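Reading time: 3 min

February, bench notebook, brush sorting

Picking up from the last page. Garnet Friesen wants the brush kit put in order before the next face-painting block, and I said I would write down how I did it so the next person doesn't start from zero again.

What we have: two lots. The older lot came in the Destis boxes and has been through most of the Jostosholm workshops. The newer lot is Gittins, bought in one go, 50 to a carton, and one carton is still sealed on the shelf under the window. The two makes have nearly the same handle and I can't tell them apart at arm's length. I have stopped trying. Sorting by shape from now on.

Shapes as I'm calling them in this notebook: fan, slim detail, flat shader, large powder. Anything I'm not sure of goes in with the shaders and Garnet can argue about it later.

Method. Tip a batch out on the butcher-block table, spread them until none are lying on top of each other, then pick up by shape and stand them in a cup, handles down. The clear plastic cups are fine for the slim ones. They are too light for the large powder brushes and go over if you put one in first. Use a mug for those, or put the heavy ones in last.

Wash notes, morning batch. Warm water, a little of the bar soap, bristles down the whole time so nothing runs back into the ferrule. 7 minutes on the clock per batch, then rinse until the water is clear. Dried flat on a towel by the radiator. The fans need combing out while damp or they dry in clumps. I used the old mustache comb in the top drawer - please leave it in the top drawer.

Two ferrules loose from the morning batch, both slim ones. Glued with the Dravdale epoxy and set aside on the windowsill with a paper tag. Don't put them back in a cup until the tag is off.

Afternoon, mixed batch on the table.
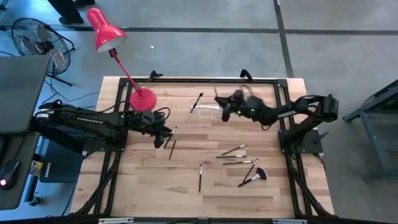
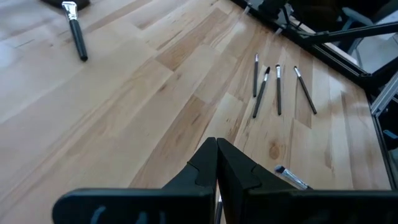

Brushes on the tabletop. The fan brush is in the first picture.

Things to sort out:

- The fan shape takes up far too much room in a cup. It pushes the slim ones sideways and bends the bristles. Try laying the fans flat in the drawer with card between them.

- Pale bristles show leftover color much more than the black ones do. I rewashed a few pale ones that I would have passed if they had been black, so the black ones probably need a second look too. Press them on white paper towel and see what comes off.

- Keep the desk lamp on while sorting. Dark handles are easy to tell apart on the pale wood, tips less so.

Inventory sheet says 140 brushes across both lots. I have only checked off 69 so far and don't want to guess at the rest until the drawers in the back are done. Garnet thinks some went out with the school kits and never got signed back in. Will ask.

Next: finish the drawers, open the sealed carton only if we come up short, order more bar soap. Also a second mug.

Questions about this notebook: ask at the workshop desk or leave a note in the back cover. Back to top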